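4. Movement controls and compensation in the Varma district

4.1 Background to the order

The Varma district authority confirmed foot-and-mouth disease at a mixed holding outside Ilden in May. An order closing the livestock markets at Ilden and Anunbridge was signed the same evening. It banned the movement of cattle, sheep and pigs within the control zone except under license, and it set a flat payment for animals slaughtered on official instruction. The order was extended twice and stayed in force for 7 weeks.

We used three sources: the authority's register of movement licenses, the claims ledger kept by the compensation office, and interviews with keepers and market staff. The register holds 1542 applications. Each entry gives the parish of origin, the species, the destination and the time at which a decision was recorded. Entries with no destination were kept in the analysis, as most of them were applications to move stock between two parcels of the same farm.

4.2 Licensing

Decisions were slow in the first two weeks and faster afterward. The change followed a decision to let the Anunbridge office approve moves to slaughter without referring them to the district veterinary officer. Applications to move stock for grazing still had to be referred, and these make up most of the refusals. Keepers with land on both sides of the river were affected more than others because the river had been used as the zone boundary.

Pig keepers applied less often than cattle keepers but were more likely to apply again after a refusal. Several told us that their housing was full by the third week and that they had no other outlet. Sheep keepers on the common grazings rarely applied at all.

4.3 Feed and household costs

The ledger covers animals but not feed, fuel or lost sales. The authority opened a separate hardship fund with a limit of 4000 per household. Claims had to be supported by receipts, which ruled out much of the informal trade in hay and kitchen-garden produce. Troder, the main feed supplier in the district, gave its customers extended credit, and some households used the fund to clear that debt. Others spent it on food and heating.

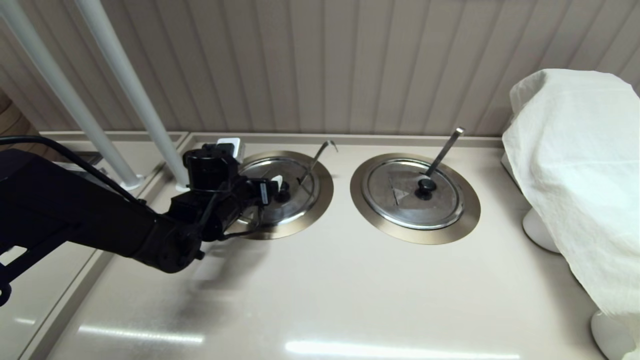
Figure 4. Robotic arm with its gripper above the left of two recessed pots.

One respondent from Ilden said that the hardship money had come through quickly enough but that the receipts rule made no sense for people who bought hay from a neighbor and paid in cash. The same point was raised in five other interviews, all with keepers of small flocks. Staff at the compensation office told us they had asked for a signed statement to be accepted in place of a receipt, and that the request was still under review when the order was lifted.

4.4 Limits of the data

The register records decisions and does not show whether a licensed move took place. Unlicensed moves are missing altogether. Interviews were held after the markets reopened, and some keepers were unsure of the order in which the extensions had been announced. Where an account differed from the register on a date, we followed the register.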